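4.2 Yield claims for grafted tomato in the Eralstead trials

The case for grafting at Eralstead rests largely on one number, a 25 percent gain in marketable fruit over own-rooted plants. We are not convinced it will travel. The trial beds had been cropped to tomato for years, and soil disease was heavy enough that almost any tough rootstock would have looked good. On the cleaner ground at Nustthorpe the gap shrank to a few cartons per row - well inside the spread between neighboring plots. Survival after healing was given as 95 percent, but the count left out trays discarded in the first week.

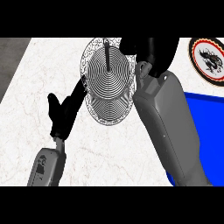 Figure 3. Simulated two-arm workspace with a marble tabletop.

One grower at Stukum, asked whether the extra cost was worth it, replied that he had paid for 3,000 grafted plants and could not tell his buyer which rows they came from. Other growers were kinder, though few had kept a block of ungrafted plants to compare.

Of the 59 farms that returned our survey in February, most had changed variety, mulch or watering in the same season as they took up grafting. The Lengyel rootstock may well help where wilt is bad. The records we were given do not show that it does anything on healthy soil, and we leave it out of the cost estimates in Section 5.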